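Filed under: Workshop notes, Grippers
5 comments · 41 shares

Quick one tonight, been meaning to write up the gripper comparison since March and if I don't do it now I won't.

So. Two hand-held grippers. The older Skalter pair, which we've been using all winter, and the newer Laltier set that Aldo Grasso kept going on about. Same room, same jobs, same people. Cups, pens, opening a drawer, picking a sock off the floor. Nothing clever.

Weight first. Skalter is heavier in the hand and you know it by lunch. My wrist was grumbling by the end of Tuesday morning. Laltier is lighter but all the weight sits up top, so it wants to tip forward when you reach. Took me a good hour to stop fighting it. Aldo didn't mind at all, but he has forearms like a rower.

Fingers. Curved ones are lovely on round things, cups especially. Rubbish on flat things. Tried to pick a postcard off a desk and gave up after far too many goes. Straight fingers did it second try. Would like a set I can swap without getting the tiny screws out. Is that to much to ask.

Tracking was the bit I cared about. Markers on a cube are old hat, I know, people are rude about them, but when I lost tracking on the cube I could usualy tell why (my own elbow, mostly). When the markerless setup drifted I just got a wobbly path and no clue. 88 clips with the cube, 60 without. Threw away far more of the second lot. 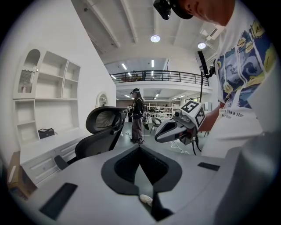
Both of us with grippers up, and one cube with its markers on show. Also a very good T-shirt.

Head cameras next. Strap has to be tighter than you'd like. If it's loose it slides down each time you look at your hands, and you are always looking at your hands. Angle it down more than feels right. Aldo had his too high for a whole session and we got a lot of nice footage of wall.

Cables!! Still the worst part. I want everything on battery and I want it now. Wrote to Papadopoulos about their packs, no reply yet. If anyone has used them with a wrist camera please say, particularly how long you get before the thing starts dropping frames.

Software side, very short. Skalter files open in everything. Laltier ones need their own converter first, and it falls over if there's a space in the folder name. Lost half an evening to that.

So for now: Skalter for anything that needs a careful pinch, Laltier for long sessions, cube stays on. Might change my mind after the Drarkport meetup, where I'm hoping to get my hands on the newer fingers. Will post the settings file when I've tidied it up.

Tags: grippers, head cameras, tracking, cables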